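The court news first, as it's the thing most of you wrote in about. The regional administrative court has thrown out the port authority's ban on the Godinho ferry line, and it did so in plain terms. The ban had stood for 134 days. The judges found that the authority gave the company no proper reasons when it was imposed, refused to show it the papers the decision rested on, and then tried to supply new reasons once the case had already begun. You can't do that, the court said, and the whole order was set aside.

We've followed this one from the start, and I'll admit to reading the judgment twice in one evening with a pot of tea going cold beside me. It's a really good read! Judgments about ferry licences don't often get called that, but this one is short, clear and surprisingly brisk. If you have never sat down with a court ruling before, try it. The reading room at Hendham has a printed copy on the front desk and two more for borrowing.

**What the court decided, and what it left alone**

There were three appeals in front of the judges, and they didn't all go the same way.

The Godinho appeal won outright. The line may apply for its berths again, and the authority has to deal with the application under the ordinary rules, with reasons given in writing.

The second appeal came from the Cillness harbour traders, who had their quay passes withdrawn in the same week. They won on the main point - the passes should never have been taken without a hearing - but they don't get them back straight away. The court has kept the old arrangement in place while the authority decides whether to hold proper hearings or go to the higher court. So for now a trader with a withdrawn pass still can't unload on the inner quay, even with a judgment saying the withdrawal was unlawful. That will strike many of you as odd, and it struck me as odd too. It's an ordinary thing for courts to do when a sudden change might cause a muddle, and the judges spent four paragraphs explaining why they thought it was needed here. I found two of those paragraphs convincing.

The third appeal, from the freight firm Plundus, was dismissed. Plundus had argued that the authority had no power to issue bans of this sort at all. The court disagreed. The power exists, it is written into the harbour order, and it can be used again tomorrow if it's used properly. I think this is the part that will matter most in the long run and it got the least coverage of the three.

**The money question**

A lot of letters asked about compensation. The ruling doesn't award any. Godinho asked for its lost takings to be settled in the same case and the judges said no, that has to be a separate claim, with its own evidence and its own timetable. The company has said it will bring one. We don't know the sum and we aren't going to guess.

The court did deal with costs. The authority pays all of Godinho's and half of the traders'. Plundus pays its own.

**Who gets to see the file?**

My favourite passage is the bit on access to documents. The file behind the ban ran to 621 pages, and the company was given a summary of less than one. The authority's lawyers said the rest was sensitive. The judges asked to see it, read it in private, and came back to say that most of it was timetables, weather logs and copies of letters the company had written itself. They were quite polite about it.

From now on, a person or firm facing a ban must be shown the main evidence against them before the ban takes effect, unless a judge agrees that a particular page should be held back. Page by page, and a judge has to look. This is a big step for anyone who deals with the authority, including people with a single mooring and a grievance, and I'm thrilled to see it set out in words that a person can follow without a law degree.

**What next**

The authority can appeal, on points of law only. If it does, the higher court is unlikely to hear the case before September. If it doesn't, the traders' hearings should be held in the council building at Cillness and will be open to the public. I'll be there with a notebook and I'd love some company on the benches.
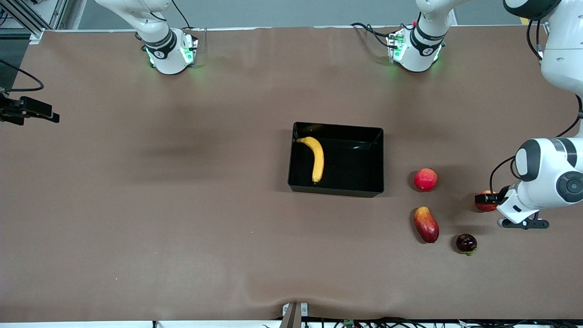 **HENDHAM, January 15, 2024** - The reading group met this morning to go through the judgment together, and what a turnout. We started at the operative part (the short list of orders at the end), then went back to the beginning, and we'd recommend that way round to anyone. Once you know who won, the arguments are much easier to follow.

The liveliest talk was over the Plundus appeal. One side of the room felt the firm had been poorly advised and should have joined the other two on the question of reasons. The other side thought it was a brave argument that somebody had to make. We didn't settle it. We did agree that the harbour order itself is badly drafted, and a few members are writing to ask that the clause on bans be rewritten, with a time limit in it. The draft letter is in the blue folder if you want to add your name or quarrel with the commas.

Our plain guide to the ruling is out now as well. We printed 1000 copies and 900 have gone already, so please share them where you can. A large-print version is on the way.

Two corrections to the last issue. We said the traders lodged their appeal before Godinho did, and it was the other way about. We also described the regional court's decision as final, which it won't be until the time for an appeal has run out. Thanks to the readers who spotted both.

Next meeting is at the usual hour in the reading room. We'll be looking at the rules on public hearings: who may speak, who may only listen, and how to ask for a hearing to be moved if you can't get there. Bring the guide with you, and bring questions!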